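4.2 Why people keep the same numbers

I went into this part of the study thinking that regular players were mostly chasing big jackpots. The 20 people I talked with in Narneritz cured me of that pretty fast! Most of them couldn't tell me what the top prize was that week, and a few looked a bit puzzled that I'd asked. What they could tell me, without stopping to think, was their numbers (birthdays, old house numbers, a locker from high school), and how long they'd been playing them. So I dropped my original opening question and started with "how did you pick those?" instead, and the interviews got a lot longer and a lot more fun.

The town draw, which everybody calls the Rind, is small. A ticket costs 4 dollars and the top prize rolls over when there's no winner, same as the big multistate games, but it rarely grows enough to make the news outside Esdale. I had expected sales to jump with every rollover, and they did go up a little, mostly from people who bought one extra ticket with random numbers on top of their usual one. The usual one never changed. I kept asking about this, probably more than I should have, and what I kept hearing was worry about the week you skip.

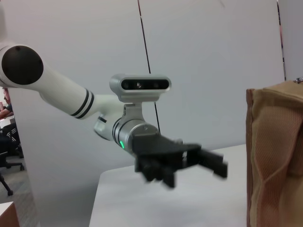 Figure 3.

Ismail Fahmy told me he'd stopped caring about winning years ago and just couldn't stand the thought of his numbers coming up without him. I heard some version of that in 13 of the interviews, which makes it the most common answer by far. It fits with the idea of anticipated regret, where you pay a little now to avoid feeling terrible later, and I think it explains the steady sales better than prize size does.

I also asked what they'd do with a small win, say 100 dollars. Nearly everyone said groceries or gas, and then (after a pause, and usually a grin) more tickets. I didn't code those second answers separately, and I wish I had, so the totals in the next section lump them in with general spending.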